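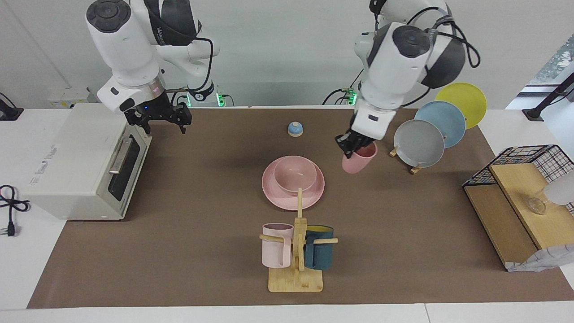 A reader asked after the last page why we keep testing on cups when a block is easier to score, and whether thin rims tell you anything about a gripper that a block wouldn't. Fair question. A block can be held a few millimetres off centre and still come up level. A cup held by the rim tilts, and the tilt shows which way the fingers are giving.

Adbridge bench pages: two sets of fingers, two views

We compared the Tsai fingers with the longer Markex ones at the Adbridge bench. Both sets went on the same pair of arms and ran from the same Garden controller, with the speed limit left alone. The Tsai fingers open to 67 mm and the Markex to 94 mm. Each set had 80 attempts, split evenly between a cup, a mug, a bowl and a plate.

Page updated May 3, 2019.

Fixed camera

The first picture comes from the fixed camera. The gripper on the right has the light pink cup by the rim and a little off the mat, and the other one is hanging open. Both arms can be seen at once, which makes it the better view for checking clearance over the mug tree. Tilt is easy to judge from it. Finger position inside a mug is not.

Head camera

Same table seen from the head. The pink cup is on its side with a gripper pointing at it, and the other gripper reaches over the toaster oven. We prefer this view for lining up an approach, as the plate and bowl show their full outline. The drawback is that an arm can hide whatever is behind it, and on the left it covers part of the wire basket.

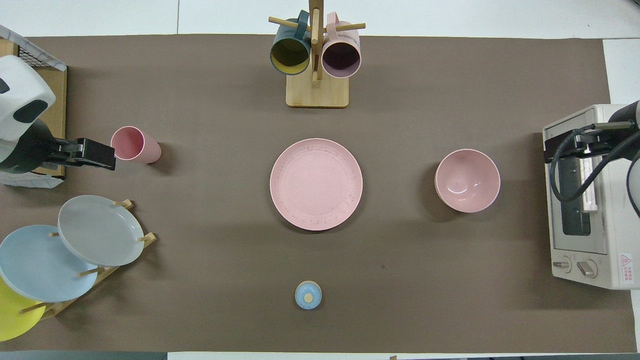 Notes on the fingers

Tsai: quicker to fit, with 4 screws a side. They close squarely on a rim and slip less on glazed mugs. The narrow opening means the bowl has to be taken by its edge.

Markex: the wide opening is useful for cups lying down. The tips flex under load, and the plate was the worst of the lot with them. New pads are on order.

The mug handles gave trouble with both sets. We will repeat that part in July with the pads fitted and the controller settings unchanged.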